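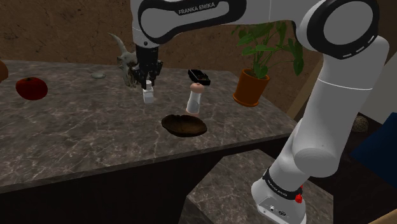 Rendered scenes for grasp learning: gallery

On this page we show renders from the Kesenitz study, which we carried out with our partners at Skollton. Our question was simple: can a grasping policy learn from simulated kitchens only, if the worktop is full of things which have nothing to do with the task? We made 1,240 training episodes and kept 200 more for the test. Elango Rodrigues built the rooms and chose the materials.

Small targets, busy table

For each episode the simulator picks one target and leaves the other objects as distractors. The policy gets the camera views and the joint positions, but no object labels.

The cube task is the one we used most. The small white cube is under the fingertips here, with the skull, the shaker and the brown bowl as neighbours on the marble. Behind the arm one can see through to the next room – we left such openings in, so that the background has some depth.
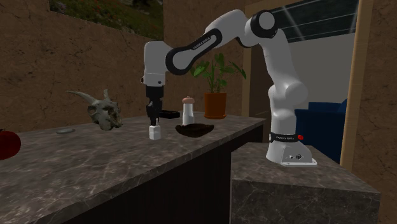
Changing the view

We rendered the same layouts from 12 camera positions. The policy trained on all of them was clearly more stable than the one trained on a single view, also when the arm covered a part of the plant or the worktop.

Files and contact

The second release, named Planell, has 1,417 episodes and replaces the February version. The rendering scripts are in the Rosales folder of the project archive. Questions about the room models please send to Elango Rodrigues.

Page updated October 2022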